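Jorness 第二棟 共用給湯室・食器運用打合せ 議事録

開催日:7月4日(火)
場所:第二棟2階 給湯室および隣接の小会議室
出席:Torben Kettler(議長)、Yolanda Figueroa、Golshifteh Rashti、Aminu Ajayi
欠席:Zoriana Hladun(事前に書面で意見提出)
記録:Aminu Ajayi
配付資料:資料A 備品台帳抜粋、資料B マグ掛け台の寸法図(Tiedemann提供)、資料C 洗浄条件比較表、資料D Hladun意見書

1. 前回議事録の確認

前回議事録案について、第3項の「卓上常置」を「卓上仮置」に訂正のうえ承認。前回の宿題のうち、洗浄条件の比較は資料C、掛け台の寸法確認は資料Bとして提出された。棚板の採寸は未了。Figueroaが引き続き担当する。

2. 用語の統一

これまで「コップ」「カップ」「マグ」が混在し、台帳と掲示で指すものが一致していなかった。本議事録以降、次のとおりとする。

マグ:取っ手付きで、掛け台に掛けて保管できるもの。
カップ:取っ手のない飲用器。材質を問わない。透明、半透明のものを含む。
掛け台:マグを取っ手で掛ける卓上用の台。棚に固定するフックは「フック」と書き、掛け台に含めない。
卓面:給湯室中央の白い作業卓の上面。流し横の水切り部は含めない。

Rashtiから、「グラス」を別に立てるべきではないかとの質問があった。台帳上の管理が同一であるため分けない。ただし破損時の処理は材質で異なるので、第7項に別記する。

「口縁」「縁」「飲み口」の表記も揺れていた。破損点検票では「口縁」を用いる。掲示では読みやすさを優先し「ふち」と書いてよい。

3. マグの規格

3.1 容量
現行の標準マグの満水容量は公称289mL。Rashtiが給湯機の「中」設定で注いだ場合の余裕を確認したところ、口縁までの余裕が小さく、運搬時にこぼれる例があるとの報告があった。議長は、容量の大きいものへ切り替えるか、給湯機側の設定を下げるかの二案を示した。

Ajayiの意見:設定変更は利用者全員に影響する。大容量のマグを一部追加し、選択できるようにするほうが混乱が少ない。
Figueroaの意見:容量の異なるマグが混在すると、洗浄かごの段の高さを揃えられない。大きいものを入れるなら上段を外す運用になり、一回あたりの処理数が落ちる。
Hladunの意見(資料D):容量より口縁の厚みを先に決めてほしい。厚い口縁は欠けにくいが、好みが分かれる。

協議の結果、容量は現行を標準として残し、大きいマグは個別配置とする。個別配置のマグは洗浄かごに入れず、手洗いとする。給湯機の設定は変更しない。

3.2 質量
資料Bに、掛け台に掛ける一個あたりの質量について推奨値の記載がある。現行標準マグは範囲内。個別配置の大きいマグは未計量であり、計量が済むまで掛け台の上部には掛けない。Rashtiが秤を用意する。

3.3 色
色による区分は行わない。以前、階ごとに色を割り当てる案が出ていたが、利用者が階をまたいで持ち運ぶため区分が維持できなかった。赤、緑などの既存品はそのまま使用を続ける。補充時の色も指定しない。

Figueroaから、濃色の内面は茶渋の付着が見えにくく、洗い残しの検出が遅れるとの指摘があった。内面が濃色のマグについては、目視だけで判定せず、乾いた白い布で内壁を一周拭い、着色の有無を確認する。点検票に「布拭い」の欄を追加する。

3.4 取っ手
取っ手の開口が狭いと、掛け台の掛け部に最後まで入らず、途中で止まった状態になる。この状態では隣のマグが触れただけで外れることがある。補充品の選定時には、掛け部の直径に対して取っ手の開口に余裕があることを必須条件とする。取っ手が太いものは、その分だけ外側に張り出すので、隣接間隔も併せて見る。

具体的な数値基準は、掛け部の実測値が出てから次回に定める。Tiedemannの寸法図には外形のみ示されており、掛け部の太さの公差が書かれていない。議長がTiedemannへ照会する。

4. 掛け台

4.1 試用の経過
茶色の木製掛け台を卓面に置き、試用を継続している。利用は定着しつつあるが、次の三点が未解決。

(a) 設置位置。卓面の中央寄りに置くと、手前で注ぐ作業と干渉する。奥へ寄せると、背の低い利用者から手が届きにくい。
(b) 滴下。洗った直後のマグを掛けると、滴が台の基部に落ちる。木部が水を吸う。
(c) 重量の偏り。片側だけにマグが集まると、台を軽く押しただけで傾く。

4.2 設置位置
Ajayiが、卓面の奥側、左寄りを提案。給湯機の正面を空け、注ぐ動作の範囲から外すことが狙い。Rashtiは、左寄りにすると引き出しの開閉に支障が出ないかを質問し、給湯室に移動して現物で確認した。引き出しは全開でき、支障は認められなかった。

Hladunは意見書で、掛け台を棚の上へ移し、卓面を完全に空ける案を示している。棚の上は視線より高く、掛けるときにマグの状態を確認できない。また落下時の高さが増す。本案は採用しない。ただし、卓面をなるべく空けるという趣旨には出席者全員が同意した。

決定:掛け台は卓面の奥側、左寄りに置く。位置の目印として、卓面に薄い色のテープを貼る。テープは拭き取り作業で剥がれやすいので、四隅ではなく前縁の一辺だけを示す。

4.3 滴下対策
吸水性の敷物を置く案と、水切り部で一次乾燥させてから掛ける案を比較した。敷物は交換の手間がかかり、湿ったまま放置されると臭いの原因になる。一次乾燥は手順が一つ増えるが、追加の物品が要らない。

決定:一次乾燥を採る。水切り部に伏せて置き、外面に滴が残らなくなってから掛け台へ移す。急ぐ場合は布で外面と取っ手の付け根を拭いてから掛ける。

4.4 掛け方
片側への集中を避けるため、空いている反対側から順に掛ける。掲示には文章だけを載せ、矢印は使わない。以前の矢印付き掲示は、台を回す指示と誤読された。

掛けるときは取っ手を持ったまま口縁を外へ向ける。口縁同士が接した状態で手を離さない。取り外しは一個ずつとする。

5. 卓面上の取扱い

5.1 仮置き
卓面への仮置きについて、Figueroaから現状の報告があった。洗浄前のマグと洗浄後のマグが同じ場所に置かれ、判別がつかない。伏せてあるものが洗浄済みとは限らず、横に寝かせて置かれたものは、どちらとも判断できない。

議長は、向きで洗浄済みかどうかを示す方式の可否を諮った。Rashtiは、向きは途中で誰かが変えてしまえば意味を失うとして反対。Ajayiは、場所で分けるほうが確実との意見。協議の結果、場所で分けることに一致した。使用済みは流しの左、洗浄済みは水切り部または掛け台。卓面には、使用中のもの以外を置かない。

5.2 横置き
円筒に近い胴のマグを横に置くと、取っ手が支えになる位置までは転がる。取っ手が上向きまたは斜め上に来た状態は安定せず、卓面の振動で動く。点検のために横置きする場合は、手を離さない。口縁を手前に向けると内面の確認がしやすいが、照明が胴で遮られて底部が暗くなるため、底の汚れは別途、立てた状態で上から見る。

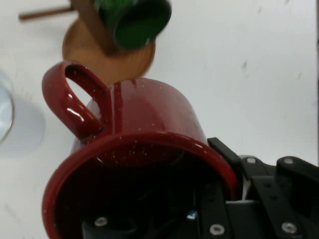
転がりを止めるための滑り止めシートの導入が提案された。Figueroaが手持ちの小片で試したところ、横置きの動きは抑えられたが、シートの下に水が残りやすく、卓面の拭き取りが二度手間になった。常設はしない。点検時にのみ乾いた布を一枚敷くこととし、使った布は点検が終わったら回収する。

5.3 卓面の清掃
卓面は白色のため、茶色の輪染みが目立つ。染みは早く拭けば水拭きで落ちるが、翌朝まで残ったものは中性洗剤が必要になる。研磨剤入りのスポンジは使用しない。過去に研磨剤で擦った箇所は表面の艶が変わり、そこだけ再付着が早い。

清掃担当との分担は従来どおり、日中は利用者、終業後は清掃担当。掛け台の下は動かさないと拭けないため、週末の終業後に掛け台ごと移動して拭く。この作業は総務の当番表に追加する。担当はAjayi。

5.4 卓面上の他の物品
砂糖、匙立て、紙の取扱いについて発言があったが、本打合せの範囲外とし、フロア全体の打合せへ送る。透明または半透明のカップが卓面左側に置かれたままになる例が多い。卓面が白いと見落としやすく、肘で倒す事例があった。カップは洗浄後、棚の下段へ戻す。掛け台の横には置かない。

6. 表面の点検

6.1 点の判別
艶のある釉面では、照明の映り込み、乾いた水滴の跡、釉薬の小さな欠け、製造時からの斑点が、いずれも小さな白っぽい点として見える。これまでの点検票には「白点あり」とだけ記入されており、後から読み返しても何を指したか分からないものがあった。

Rashtiが判別手順の案を説明した。

手順1 マグを傾ける。点の位置が動けば映り込みとし、記入しない。
手順2 動かない点は湿らせた布で拭く。消えれば水跡とし、洗浄条件の欄に印を付ける。
手順3 拭いても残る点は爪で軽くなぞる。引っ掛かりがあれば欠けとする。
手順4 引っ掛かりがなければ斑点とし、初回のみ記入する。

Ajayiから、手順3は口縁の欠けに対して行うと指を傷つけるおそれがあるとの指摘。口縁については爪ではなく木の楊枝の先を使うように改める。出席者に異議なし。

Figueroaから、色の濃い帯や筋が側面に見える場合の扱いについて質問があった。周囲の映り込みであることが多く、手順1で除外できる。傾けても動かない帯は釉薬の濃淡の可能性があるが、使用上の支障はないため、記入しない。

6.2 取っ手の付け根
付け根は艶が強く、陰もできるため、ひびの有無を目視で判断しにくい。打音で確認する方法が意見書に書かれていたが、同じマグでも持ち方で音が変わり、点検者によって結果がばらつくとの反論が出た。打音は採用しない。

代わりに、付け根に薄めた茶を塗り、拭き取った後に線が残るかを見る方法を試す。試行はRashtiが破損予備品で行い、結果を次回報告する。それまでは目視と触診のみとする。

6.3 照明
給湯室の天井灯は卓面の中央を照らす配置で、内面の点検には光が足りない。点検時に手元灯を使うことを認める。新規購入はせず、会議室の備品を借りる。返却先を点検票の末尾に記す。

7. 洗浄

7.1 洗剤
現行のUlteckの粉末洗剤と、候補の液体洗剤を資料Cで比較した。液体は溶け残りがなく、粉末は茶渋に強いという評価。ただし比較時の水量と負荷が揃っておらず、表の数値をそのまま優劣とは読めない。

議長は、水量を固定した再試験を求めた。再試験の条件は次のとおり。標準マグのみを使い、個別配置のマグは入れない。かごは上段、下段とも満載。前処理の水すすぎなし。各洗剤につき同じ回数を行い、内面を布拭いで判定する。実施はFigueroa。

7.2 乾燥水跡
仕上げすすぎ後に扉を開ける時期によって水跡の出方が変わる、との報告があった。運転終了の直後に開けると蒸気が棚の下面に当たり、そこで結露する。棚板の反りとの関係が疑われるが、採寸が終わっていないため判断を保留する。当面は終了表示が消えてから開ける。

7.3 破損時の処理
欠けたマグは使用を止め、流し下の回収箱へ入れる。透明のカップは、材質がガラスか樹脂かを確認してから分ける。判別できないものはガラスとして扱う。破片は掌で集めない。湿らせた紙で押さえて取り、紙ごと袋に入れる。回収箱が満杯になる前に総務へ連絡する。

8. 台帳および保管数

8.1 台帳
第二棟全体の飲用器の台帳登録数は938点。うち2階給湯室の配当は100点。登録数には廃棄済みで抹消されていないものが含まれるとみられ、実数との差が分かっていない。

Ajayiが、全棟の棚卸しを提案。Figueroaは、机の引き出しや会議室に置かれたままのものが多く、一斉に回収しなければ正確にならないと述べた。議長は、まず2階給湯室のみを対象とし、方法を固めてから他の階に広げることを提案し、了承された。

棚卸しの方法:終業後に棚、掛け台、水切り部、洗浄機内の順に確認する。順番を変えない。途中で洗浄機を動かさない。個別配置のマグは底面に小さな札を貼り、別に記録する。札は耐水のものとし、口縁や取っ手には貼らない。

8.2 私物
私物のマグが共用の掛け台に掛けられている例がある。Rashtiは掛け台の一部を私物用に区切る案を示した。区切りを設けると共用分の掛け場所が足りなくなるため、見送り。私物は各自の席または記名棚に置く。共用品と私物の見分けがつかない場合は、底面の札の有無で判断する。札のないものを直ちに撤去することはせず、7日間の掲示の後、申し出がなければ共用品に編入する。

Hladunの意見書には、編入ではなく返却箱を設ける案が記されている。返却箱の置き場所が決まらないため、次回までの検討とした。

9. 調達

Cekskaの倉庫に旧型の掛け台が残っているとの情報が議長からあった。状態は不明。新規購入の前に現物を確認し、木部に割れ、腐れがなければ3階給湯室で使用する。確認と運搬の手配はAjayi。

Tiedemannからは、表面処理を変えた掛け台の見積りが届いている。水への耐性が上がるとの説明であるが、処理剤の食品接触に関する書類が付いていない。書類の提出を受けるまで発注しない。

マグの補充は、第3.4項の数値基準が決まるまで停止する。破損で不足が生じた場合は、3階の余剰分から融通する。融通した分は必ず双方の台帳に記入する。

10. 掲示

給湯室の掲示を一枚に統合する。現状は、貼られた時期の異なる紙が重なり、内容が互いに食い違っている。統合版に載せる項目は、使用済みの置き場所、一次乾燥、掛け方、破損時の連絡先。点検手順は利用者向けではないため載せない。

文面案はRashtiが作成し、出席者に回覧する。文字は黒、地は白とする。ラミネートの要否について意見が割れた。蒸気で紙が波打つとするFigueroaに対し、Ajayiは、加工すると改訂のたびに作り直しになると述べた。初版は加工せず、差し替え式のケースに入れる。

11. 宿題事項

Kettler:Tiedemannへの照会(掛け部の公差、処理剤の書類)。
Figueroa:棚板の採寸。洗剤の再試験。
Rashti:個別配置マグの計量。付け根の点検試行。統合掲示の文面案。
Ajayi:当番表への追記。2階給湯室の棚卸し準備。旧型掛け台の確認。卓面の目印テープ。
Hladun:返却箱の置き場所案。本議事録を送付のうえ依頼する。

12. その他

給湯機のフィルター交換は10月に予定されている。交換作業では卓面の奥側を空ける必要があり、掛け台は前日の終業後に小会議室へ移す。マグは掛けたまま運ばない。

Rashtiから、点検票の旧様式が流しの上の引き出しに残っているとの報告があり、閉会後に議長が回収した。

次回の日程は、Tiedemannからの回答を待って議長が通知する。

以上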